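25/11/2019

Hand build, shared shop, Zamudio bench

Okay, long one today, mostly so I don't forget what I did to the thumb.

Started by re-tensioning the thumb tendon. I'd been running it way too slack (my fault, I set it in January and never went back to it) and the first move of every grasp was just the slack coming out. Took three turns off the spool, re-homed everything, and now the thumb gets going the moment I ask it to. So much better! The zero offset is 1824 counts now. It's written on tape on the controller box too, please don't peel it off.

The Skumell driver board is still getting hot when the hand holds for a long time. I dropped the hold current and put in a 12 second timeout so it relaxes if I wander off for coffee. Not a real fix. If anybody has a bigger heat sink in their drawer I'll trade you for a spool of black filament.

Then on to the Jisico code. I ripped out the old grasp table, which had a separate entry for every object we ever tried, and replaced it with two: "wrap" for things with a wall, like cups, and "flat" for anything thin lying on rollers. Wrap is fingers on one side, thumb on the other, close until the current climbs. Flat I'm less happy with. The thumb hangs lower than the fingers when it comes in over something flat, so the approach height has to be set from the thumb and I keep setting it from the fingertips. Dumb mistake, made it twice.

Also: the Eketa logger fills up at 1000 samples and then quietly overwrites itself, so I lost the start of one run. Bumping the buffer before I do anything else.

To do: buffer, new cable ties at the wrist, print a softer pad for the thumb, write the flat approach height down somewhere sensible (here, probably, once I trust it).

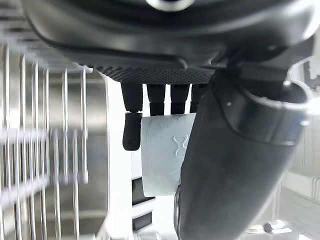
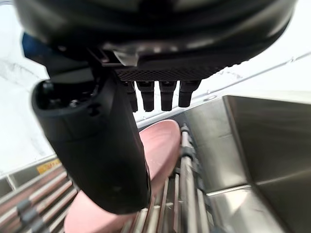 Wrist camera views: first, wrap on the pale plastic cup; second, the hand over the pink oval piece on the rollers.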